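Category: Home & Garden > Seed Starting and Propagation

Cardboard tubes vs. reusable cups for sweet peas

hollisgate
I've started sweet peas in cardboard tubes for years and I'm thinking of dropping it. The tubes stay wet at the bottom, get fuzzy with mold by week three, and the ones at the edge of the flat dry out and wick water away from the soil. This spring I lost enough of them that I ended up buying plants in May, which I hate doing.

I want to sow in fall this time and overwinter in the cold frame. Is there any reason to stay with cardboard? I have a pile of plastic cups I could drill instead. Zone 7, clay soil, windy site.

marl_and_loam
Mold on the tube doesn't hurt anything. It's eating the cardboard, not the seedling. If you lost plants it was more likely damping off from keeping them too wet and too warm. Sweet peas want to be cold. Mine go out to the unheated porch the day they break the surface.

tunnelvision2
Disagree with the above in part. The mold itself may be harmless but it tells you the air isn't moving, and that is what gets the seedlings. I had the same trouble until I spaced the tubes out. Everybody packs them in tight so they stand up, and then nothing dries.

hollisgate
They were packed tight, yes. If I space them they fall over when I water. The tubes go soft and lean.

oxbow_annex
Which is the argument for something rigid. I use tall cups with holes drilled in the bottom. Fill, firm, sow two seeds, pinch out the weaker one. When it's time to plant I squeeze the sides, tip it over and the whole root ball slides out. I've reused the same set for four seasons.

The only catch is depth. A short cup is no good for sweet peas. They put down a long root before they do much on top, and when it hits the bottom it starts going in circles.

marl_and_loam
Circling doesn't matter as much as people say for an annual. You're asking it to live until July.

oxbow_annex
Mine live until September and I think that's the reason.

hollisgate
What are you setting them in? My old flats are cracked and the wide trays from Plattner are out of stock everywhere I've looked.

tunnelvision2
I've had Plattner trays and they are fine but too big for a sill. The Odby ones are smaller and have a rim high enough that you can water from below without slopping it on the floor. They do flex if you pick them up full from one end.

hollisgate
OK, that helps. I went through what I have in the house. I've got a black tray with rounded corners, a couple of light green cups, and cardboard tube of course. The two cups aren't quite the same length, so I'd like to know if it's worth bothering with the shorter kind at all. I'm leaning toward doing half the sowing in cups and half in cardboard and seeing which does better.

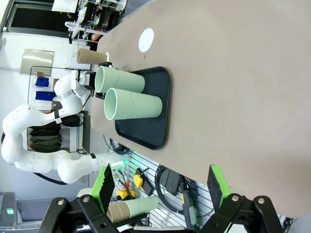 brackenfold says the length matters less than when you pot on or plant out, and that a short container is fine if you move the seedling before the third pair of leaves. I tried it that way last fall and it was a lot of extra handling for me, but the plants were good. The trouble is in winter, when you can't plant out because the ground is a brick and they just sit there. So short for spring sowing, long for fall sowing. That's my rule now.

marl_and_loam
That I can agree with. Fall sowing means they sit in the container for months. Cardboard won't last that long anyway. By February you'd be lifting a handful of mush.

hollisgate
So cardboard for spring only. I hadn't thought about how long they'd be in there.

peasgoodlane
Going to be the odd one out. I don't use containers for sweet peas at all. Direct sow in October under a row cover, and again in early spring to fill gaps. Mice take a share. The ones that survive are stockier than anything I ever raised in a tray and I don't have to carry water to them.

tunnelvision2
With clay soil and wind? They'd rot or blow flat.

peasgoodlane
I'm on clay. I dig in grit along the row and sow on a slight ridge. A few rotted the first year before I made the ridge.

hollisgate
How many is "a share" for the mice? I have voles too.

peasgoodlane
Depends on the winter. Last year it was bad, I lost close to half the row. The year before, almost none. If you have voles I would not do it without wire mesh over the top.

oxbow_annex
Half the row is a lot when named seed costs what it does now. I'd want every one of them in a cup in the cold frame with the lid down.

peasgoodlane
I save my own seed, so it costs me nothing.

marl_and_loam
Since nobody has mentioned it, soaking or nicking. I do neither anymore. Did side-by-side rows of the same variety, 50 seeds soaked overnight and 50 straight from the packet. The soaked ones were up a day earlier and several of them rotted. The dry ones all came.

tunnelvision2
Dark-seeded types I nick with a nail clipper on the side opposite the eye. The pale ones I leave alone, they rot if you look at them wrong. Soaking I gave up too.

oxbow_annex
I still soak. Four hours, not overnight. Overnight is too long.

hollisgate
What mix are you all using? I've been on the Puko seed compost and it holds a lot of water. I wonder if that was half my problem.

tunnelvision2
Puko is too fine on its own for anything that sits through winter. Cut it with perlite, one part to three. Or use a regular potting mix and sieve out the sticks. Sweet peas are big seeds -- they don't need a fine mix.

marl_and_loam
I use garden soil, leaf mold and sand and have never bought a bag of seed compost in my life. It does grow weeds. You learn which seedling is yours.

brackenfold
I'd go along with the perlite. And water from below, then tip out whatever is left in the tray after half an hour. If the tray has no drain holes you have to do this every time. That was the biggest change for me, more than the container.

hollisgate
Mine has no holes. I've been leaving the water standing in it. That would explain the wet bottoms on the tubes.

brackenfold
Yes, it would.

oxbow_annex
When you drill the cups, put the plastic over a piece of scrap wood and use a slow speed. Otherwise they split up the side. Four small holes beat one big one. I lay a scrap of coffee filter in the bottom so the mix stays put.

marl_and_loam
You can skip the filter. A little mix falls out the first time you water and then it stops.

hollisgate
Plan so far, then. Fall batch in the tall cups, drilled, in a potting mix with perlite. Sow mid October, cold frame once they're up, lid propped on any day above freezing. Spring batch in cardboard with more space between, watered from below and drained. A short row direct sown under mesh just to see. Anything I've left out?

peasgoodlane
Pinch them at two pairs of leaves. People forget with the fall ones, and they go up as one long string and flop.

tunnelvision2
Label both ends of the row. Mice move labels, or the wind does. I had Arkholm and a plain white mixed up all last summer and couldn't tell which seed I'd saved from what until they bloomed.

hollisgate
Is Arkholm any good? I've seen it listed and can't find anyone who grows it.

tunnelvision2
Good scent, short stems. Fine for a jar on the table, no use if you want it for a tall vase. It quits early in heat.

oxbow_annex
It did poorly for me. Bud drop through most of June. I won't grow it again.

tunnelvision2
Bud drop is usually cold nights or too much feed. I wouldn't blame the variety.

oxbow_annex
Everything else in the same row was fine with the same nights and the same feed.

hollisgate
I'll try one packet. Will come back to this thread in spring with how the cups did against the cardboard.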